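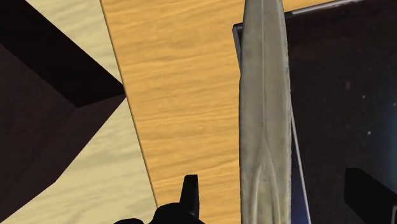

About Garthorpe

Garthorpe is a language school with 3 classrooms, a kitchen and a front door that sticks in February. We teach Korean and Swahili to adults, which is an odd pair until you learn that the school was started by Kyu-ri Nam and Peninah Kashindye, who met while waiting for the same landlord and ended up splitting the rent.

Kyu-ri runs the Korean side. She used to write instruction booklets for Narkico and still talks like one when she's tired. Peninah teaches Swahili, keeps the books and picks the coffee. Complaints about the coffee go to Kyu-ri.

How we teach

Mostly by making you talk before you feel ready. Beginners get through 600 words in the first course and forget a fair number of them, so the second course starts by handing them back. There's homework. It's short, and we can tell when you did it on the bus.

We don't promise fluency in thirty days. Peninah's cousin promised her that about the guitar.

Who comes

Nurses, grandparents-to-be, people who married into a family with a very talkative dinner table, and one entire bowling team. Some want to pass a test. Others want to follow what their mother-in-law is saying about them, and we wish those students strength.

Where we are

Suite 302 of the Bergeron Building, above the shoe repair. The elevator works on its own schedule. If you reach the dentist, you have gone up one too many floors, though they're nice about it and will point you to the stairs.

Fees

A ten-week course is $269, book included. Pay in two parts if that's easier; just tell Peninah before the first class. Missed classes can be made up in another group at the same level when there's a chair free.

The name

Garthorpe was on the door when we moved in. A new sign cost more than we had, and by the time we could afford one, people were already calling us that.

Page last updated November 2, 2023, by Kyu-ri, under protest.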